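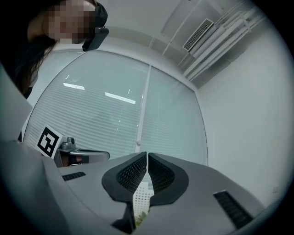
Abb. 3: Blick von einem der beiden Handgreifer auf die schwarzen Fingerpolster; im Hintergrund das Fenster des Übungsraums.

4.2 Durchführung im studentischen Projekt

Das Projekt Alska ist aus einem Seminar hervorgegangen, das Carola Thiele im Februar zunächst mit neun Studierenden begonnen hatte und das, wie es bei solchen Vorhaben gern geschieht, sehr bald über seinen ursprünglichen Rahmen hinauswuchs. Wir wollten den Teilnehmenden Gelegenheit geben, beidhändige Demonstrationen selbst aufzunehmen, selbst durchzusehen und (das war uns besonders wichtig!) auch selbst wieder zu verwerfen, wenn ihnen eine Bewegung nicht gefiel. Jede Person nahm an mehreren Terminen teil, die jeweils 90 Minuten dauerten. Insgesamt kamen auf diese Weise 270 Demonstrationen zusammen, von denen 20 nach der gemeinsamen Durchsicht mit Friederike Oltmanns aussortiert wurden.

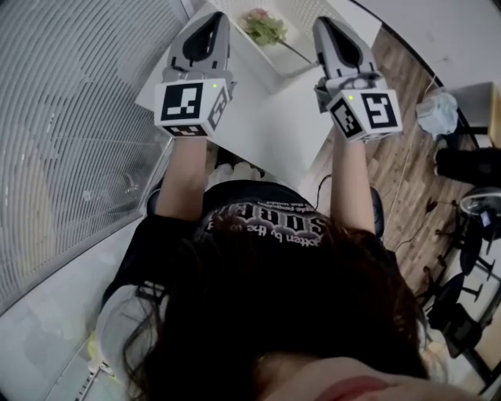 Die Wahl der Gegenstände hat uns in der Vorbereitung länger beschäftigt als jede technische Frage. Starre Klötze lassen sich bequem greifen, bieten den Studierenden aber wenig Anlass, über Ansatzpunkt und Greifrichtung nachzudenken, und so sind wir recht früh bei Dingen gelandet, die nachgeben und unregelmäßig geformt sind. Der Strauß künstlicher Blumen mit den blassrosa Blüten, der hier am hinteren Rand des weißen Tisches liegt, hat dabei die lebhaftesten Gespräche ausgelöst: Soll man ihn am langen, dünnen Stiel fassen oder doch lieber näher an den Blüten, und welche Hand macht den Anfang? Wir haben dazu bewusst keine Vorgabe gemacht und die unterschiedlichen Lösungen anschließend in der Gruppe besprochen.

Für die Auswertung notierten die Studierenden nach jedem Durchgang in eigenen Worten, was ihnen leicht und was ihnen schwer gefallen war. Diese Notizen, für deren Offenheit wir sehr dankbar sind, bilden die Grundlage von Abschnitt 4.3.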